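4.2 The open day

The bench trials in the previous section were run by people who already knew the arm, and I wanted to see what would happen once strangers got near it. So we opened the Trordale room to visitors for an afternoon in November and let them decide what went on the table. Gaëtan Caron looked after the door and the sign-in sheet, Genalyn Cabanatuan sat beside the arm with the stop button, and I did most of the talking (too much of it, according to the feedback forms!).

We had planned a neat running order. Settimio Ruggiero had written out a list of objects sorted by stiffness, going from boxes down to thin bags, and we got through the first few lines of it before a visitor asked whether the arm could cope with a table that looked like her kitchen table. It was a fair question, and a much better one than ours, so the list went in a drawer and the rest of the day was run on clutter. I'd do it that way from the start next time.

We kept the controller settings exactly as they were for the bench trials: same grip force ceiling, same approach speed, same two retries before the planner gives up and asks for help. Kristaps Kuusk wanted to lower the speed for the public and I talked him out of it – slow arms make people lean in closer, in my experience, and then Genalyn has to stop everything.

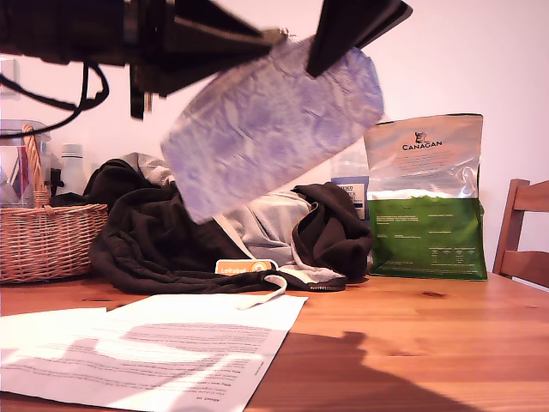
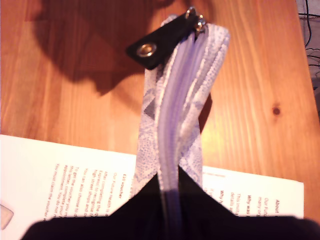
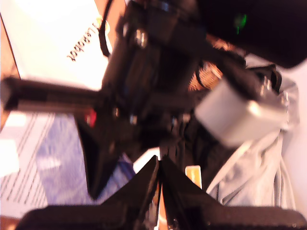 Figure 7. Open day, gripper at work on the wooden table.

Over the afternoon the system logged 277 grasp attempts, against 980 in the whole of the bench study, so please read what follows as a set of impressions with numbers attached. The thing that surprised me most was how little the visitors cared about success. They cared about hesitation. When the planner paused to re-score its candidates, people started guessing out loud what it was "thinking", and a pause that we'd have written off as dead time got more comments on the forms than any dropped object did. We collected 93 forms, and the word "nervous" kept turning up, applied to the arm.

Soft things drew the crowd. A rigid box is picked up the same way each time and you've seen it once you've seen it, but with anything that sags or folds, the planner's guess about where the edge is goes stale as soon as the fingers close. Tiago Barreto has been saying this since the Jusov workshop, and his re-grasp rule (Section 3.3) was written with fabric in mind. I had my doubts about it on the bench. After watching it in company I have fewer, though I still think the wait between attempts is too long and we come back to that in Section 5.

One practical note for anybody planning a visit like this: log the spoken requests. We didn't, and I've been trying to rebuild them from the arm's own record and from what Gaëtan remembers.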